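Chapter 7
Pricing Rooms in Small Hotels

A small hotel sells something that cannot be stored. A room left unsold on the night of April 15, 2024 earned no money, and no later guest could make up for it. Managers of small properties have to set prices with this in mind.

The Serrano, a guest house in the port town of Gullham, rented 767 room nights in its first year. The owners charged one rate in every season. Summer guests were turned away, while in April many of the rooms stood empty. A larger hotel nearby, the Nillcombe, changed its rates by season and kept a steadier income – even though its costs were higher.

This chapter looks at 2 questions. First, what does it cost to have one more guest stay the night? Second, how much will different guests pay for the same room?

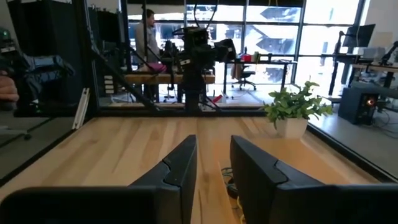

The first question is easier to answer. Laundry, breakfast, and cleaning time can be taken from the hotel's own records. The second calls for some guessing, and owners often start with what their neighbors charge. Section 7.1 begins with fixed costs.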